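Folding laundry, one line of code at a time

The software lead at Avside starts talking before the coffee is poured. She has been up since five with a new version of Cuvell, the planner that decides where two robot arms should take hold of a piece of cloth, and she is clearly delighted with it.

"Rigid parts are easy to love," she says. "You know where the corner is. With a shirt, you touch it and the corner moves!"

Cuvell keeps a running guess at the shape of the garment and updates it 8 times a second. A second program, Medrano, turns that guess into paths for both arms and checks that they won't bump into each other. The team used to run the two as one big block of code, and splitting them in May made everything easier to fix – she calls it the best week of the year.

Black fabric is her favorite headache. "The folds just melt together for the cameras," she says. "So we lean on the wrist view up close and the wide view for the outline, and we let the two argue."

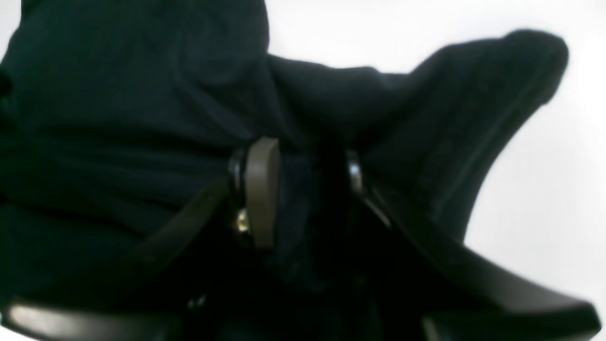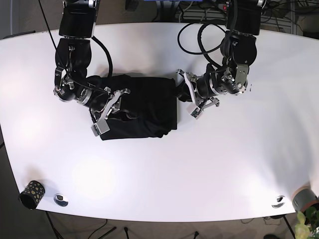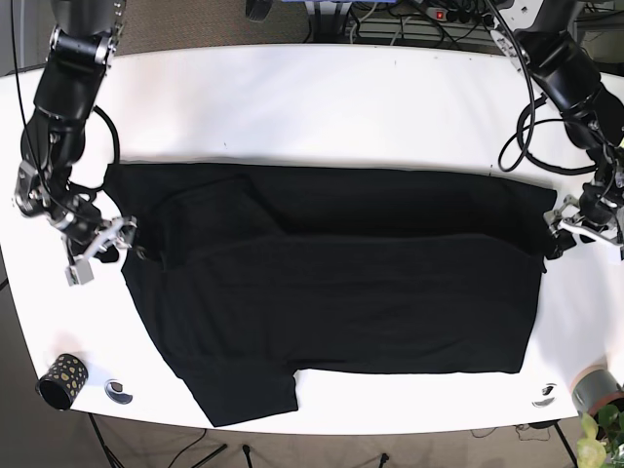 How does the software know when a grip has failed?

It compares the finger gap with the gap it expects for that many layers of cloth, and if the two don't match, Medrano stops both arms and asks Cuvell for a new grasp point.

That check came out of a long slog through the logs. The team went over 658 recorded folds by hand and tagged each one that went wrong, and most of the trouble came down to picking up one layer where the plan called for two. "I can't tell you how happy that made me," she says. "A boring cause is a cause you can fix."

She is just as keen on the replay tool, Fiseo, which lets anyone on the team drag a slider through a run and see what the planner believed at each moment. It began as a side project on a slow Monday and now everybody has it open all day.

Next on her list are towels, then shirts with buttons. "Buttons scare me a little," she says, already pulling up another log.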